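采购夹爪这件事，预算表上该有哪几行
（讲稿备注，配合幻灯片使用，翻页处空一行）

开场。先报一下今天讲的范围：小型桌面机械臂的末端夹爪，怎么立项，怎么报预算，怎么排到货和验收。机械臂本体不讲，去年已经讲过，材料在共享盘里。视觉算法也不讲，有人问就请他会后留下来。

第2页，背景。
我们实验室现在的情况是：臂够用，夹爪不够用。项目代号 Niltby，任务是日用容器的抓取和摆放，杯子、瓶子、罐子，表面有光滑的，也有磨旧的。八月之前要把第一批数据交出去，所以采购时间往回推，留给比价的时间不多。
这里停一下，问台下有没有人正在走同样的流程。有的话让他们先说卡在哪一步，一般是卡在询价单写得太粗。

第3页，三家报价。
Sturkoneo 报的是整套，夹爪、转接法兰、线缆一起，单套 3,000 元。
Dikel 只报夹爪本体，1,791 元，法兰另算，线缆另算，报价单上没有写运费。
Bárány 报 1,183 元，也是本体，两指平行连杆，指垫可以拆下来换。
三个数字不能直接比。讲的时候把表格里“含什么”那一列指给大家看，不要只念价格。上次内部讲这一页，有人拍了照片就走，后来拿最低那个数字去报预算，批下来不够买法兰，又补了一次申请。

第4页，预算表的写法。
本体一行，法兰和紧固件一行，线缆和转接头一行，备用指垫一行，运费一行，安装调试工时一行。工时要折成钱写进去，写“内部消化”会被退回来。
指垫是消耗品，归到耗材科目，不要和设备放在一起，否则第二年没法续。我们第一年就是放错了，指垫磨平以后等了一个学期。
再提醒一句，紧固件别省成一句“若干”。规格、长度、数量都写上，财务不看，但是装的人要看。

第5页，交货期。
Bárány 的交期是 14 个工作日，从合同盖章算起，不是从下单算起。Sturkoneo 有现货，但是法兰要按我们的臂型号单独加工，加工时间他们不肯写进合同，只肯写在邮件里。Dikel 没有给明确日期，追问了两次，回复都是“尽快”。
排计划的时候按合同上的日期排，邮件里的日期只当参考。
这页如果时间不够可以压到一分钟。

第6页，验收用什么东西试。
很多验收单上写的是“抓取标准件”，标准件一般是供应商带来的方块，表面平，重量居中，怎么夹都行。我们建议验收单里至少加一种自己日常要抓的东西，最好是用旧了的。圆柱面加收腰，对指垫的角度要求比方块高得多。
试的时候看几件事：夹住以后瓶身是不是竖直，两个指垫是不是都贴着面，连杆两侧张开的角度是不是差不多。然后抬起来停一会儿，再放下，看有没有滑。每一项写“合格”或者“不合格”，不要写“基本合格”。
背景和桌面也要提前定好。我们用白布加白桌面，优点是便宜，缺点是白色的瓶子在上面不好分割，做视觉的同事会有意见，所以布的颜色要在采购阶段就问他们一句。布的钱很少，但是也要走单子。

第7页，验收工位。 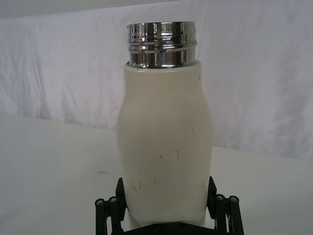
全文阅读约需 6 分钟

讲这张的时候放慢一点。让大家看指垫和瓶身接触的位置，夹在偏下的地方，瓶口那一圈螺纹金属离夹爪还有很大距离。金属瓶口反光很强，如果任务里要拧盖或者对准瓶口，相机的曝光要单独调，这部分工时也应该进预算。
瓶身上的划痕和黑点主要在下半部分。测试物件会越用越旧，外观一变，前后两批数据就对不齐，所以同一种瓶子要多买几个备着，写进耗材那一行。
连杆上的螺丝头都露在外面，维护时好下手。这一点在比价表里没有列，建议加上一列“现场能不能自己拆”。

第8页，建议的做法。
先定测试物件，再发询价单。询价单里附上物件的最大直径和重量，要求对方写明开口行程和夹持力。
报价收齐以后，统一折算成“装好能用”的价格，再排序。
首批只买一套，试用期写进合同，试用期内指垫磨损由对方更换。Bárány 口头同意过这一条，还没有落到纸面上，讲的时候不要说成已经定了。
第二批等 Niltby 第一批数据交完再报，不要提前占额度。

备用问题。
问为什么不自己打印夹爪：可以打印，我们也打印过指垫，但是连杆的配合间隙自己做不稳，换一次零件就要重新标定一次，工时比买的贵。
问为什么不用吸盘：收腰的曲面不好吸，而且吸盘要另配气源，气源的预算是另一个科目。
问能不能租：问过 Sturkoneo，可以按月租，押金等于整套价格，租期内损坏按全价赔。短期演示可以考虑，长期不合算。
问保修：三家都写一年，但是都不包指垫。

结束页放预算表模板的下载地址。模板里标黄的格子必须改，灰色的格子是公式，不要动。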